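Sandwich Assembly Practice: Gallery

Plindside Center for Food Service Training
Posted 11 Feb 2022

The Center's introductory course in cold food preparation gives trainees their first experience of working at an assembly station. This page accompanies the unit on layered sandwiches, which is taught over 4 sessions in the Boutros Building. Trainees, visiting instructors, and partner employers are welcome to consult it at any time during the course.

Sandwich assembly is taught early in the program. It requires no heat and very few tools, and it introduces habits that are used in every later unit: setting out ingredients before starting, working over a defined surface, and handling soft produce with care. Each station is arranged on a tray so that the ingredients and the work in progress can be kept together.

Fillings are selected for their differences in texture. A slice of tomato is smooth and slides easily, while leaf lettuce is springy and tends to lift whatever is placed on it. Shredded cabbage is the most demanding of the group. The strips curl, catch on one another, and fall outward from the stack if they are added in too large a quantity.

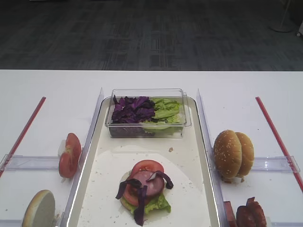
Ham, tomato, and lettuce topped with strips of red cabbage. Additional cabbage and lettuce are held in the clear container at the far end of the tray.

Trainees are asked to consider the order of the layers before they begin. A broad leaf of lettuce provides a wide base for the items above it. Sliced meat should lie flat, without folds, when another filling is to follow. Cabbage should be separated with the fingers and added a little at a time, with the longer strips laid across the center.

Paper rounds are used as the work surface and are replaced between exercises. Crumbs and loose shreds are to be cleared from the tray before the next trainee takes the station. Produce containers are returned to the cold room at the close of each session and labeled according to the Stasell storage guide, which is kept at the entrance to the room.

The next course begins in September and is open to 19 trainees. Applicants must have completed the two-part food hygiene module offered through the Netov campus. Application forms are available from the Plindside front office, and completed forms should be returned there in person or by mail.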